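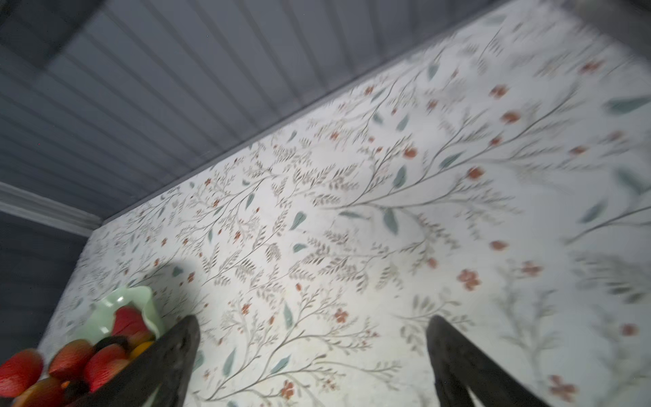 The Floral Question, Settled for Now

Everyone who has walked into the Dorkden kitchen this fall has offered an opinion on the floral print, and most of them weren't asked. For the record, it was chosen by a vote of 12 to 8, which in this building counts as a landslide. The losing side wanted plain gray. They already have gray paneling, and they can look at that.

The white background was the sticking point. Fidel Iturra held that white in a shared kitchen is an act of optimism, and he brought up the Hanell Street potluck and the beet salad more than once. Fair enough. But a busy print forgives a lot. Between the little brown stems and the rust-red blossoms, a stray crumb has plenty of places to hide, and a drop of tomato sauce can pass for a flower until Friday, when Obaidul Kodikara wipes everything down whether it needs it or not.

The pale green glass bowl with the ruffled rim is staying too. Please don't put keys in it, or batteries, or the takeout menus from Ouellet. It's for fruit. Before you bite into any of it, give it a squeeze - some of us have stronger teeth than others.

The whole refresh came to $318, and we still have the receipts. Suggestions for the hallway curtains go in the box by the mail slots. One per person, and Fidel, that means you.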